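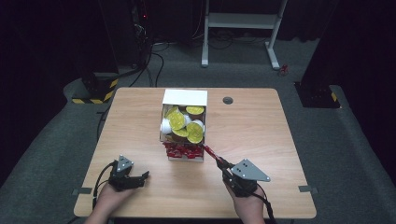 Hand-held grippers at the packing table, Plevdale workshop. The strip of red wrapped candies is held in the right gripper.

Report of the visit to Plevdale, 10/4/26

Members of the Celville technical group were received at the Plevdale workshop to study how a single work cell is kept in order. The cell, known on site as Otach, consists of one table and 2 hand-held grippers, each with its own cable. The task in use was the handling of coffee pods and candies at a small open box.

The host institution explained that the cell is checked at the start of every shift. The operator follows a written card of four steps: the cables are traced from grip to connector, the plate screws are tested by hand, the jaws are opened and closed, and the table is confirmed to be in its marked position. Any fault is entered in the log before work begins. At the time of our visit the log held 1,377 entries, many of them concerning cables. 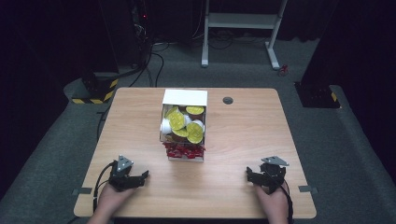

Cables are replaced as complete units and are not spliced. The workshop formerly repaired them at the bench, but the practice was ended last October after repeated faults at the same joint. Spare cables are labeled by length and side.

The fingers receive separate attention. They are wiped with a dry cloth after each session and inspected for wear every 40 hours of use. Fingers are always changed in pairs, using a kit supplied by Bhardwaj.

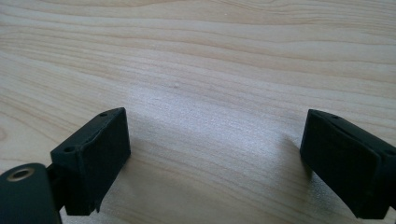
The screws are then tightened in two passes, and the opening is measured again the next morning. Our group asked whether the second measurement could be omitted. The hosts preferred to retain it and agreed to send their record sheets to Celville for comparison.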